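Ziltley Grasp Library
Cluttered Picking Package, Release 6

Overview

The Ziltley Grasp Library is a software package for laboratories that study how a robot arm selects and moves one small item out of a pile. It is published by Flarent and maintained by a research group led by Sushil Chaturvedi. The package contains a trained policy, the demonstrations used to train it, and an evaluation protocol that other groups may adopt.
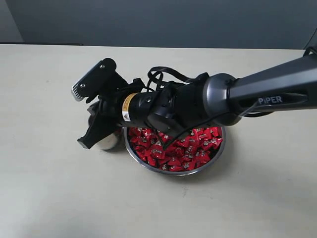 The Ziltley method divides each pick into an approach stage and a contact stage, and a separate network is trained for each. During the approach stage the policy chooses an opening width and a wrist angle. The reference task uses a PiPER arm with a two-fingered parallel gripper, a steel bowl heaped with individually wrapped candies, and a small steel cup. Crinkled wrappers catch the light at many angles — a known difficulty for methods that depend on depth data alone. The contact stage therefore relies on color images and joint effort readings.

Training Data and Results

The release includes 1472 demonstrations recorded by teleoperation. Evaluation consists of 112 trials per policy, divided evenly between full and partly depleted bowls. In our tests, the two-stage policy completed more transfers than the single-network baseline under both conditions, and the difference was larger when the bowl was full. A trial is scored as a failure if any item leaves the bowl without reaching the cup. Complete trial logs are supplied with the package. 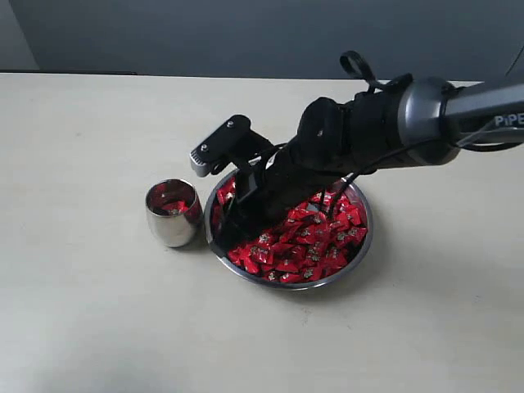 Gripper fingers among the wrapped candies, with several pieces in the cup at left.

Package Contents

Policy weights for both stages
Demonstration set with synchronized joint data
Evaluation scripts and scoring sheet
Calibration guide by Musyoka Sang
Adapter for the Plidwood simulation environment

Licensing

Academic licenses are issued per laboratory and cover up to 5 workstations. Commercial users should request separate terms from Flarent. Technical questions regarding the contact stage may be addressed to Sushil Chaturvedi.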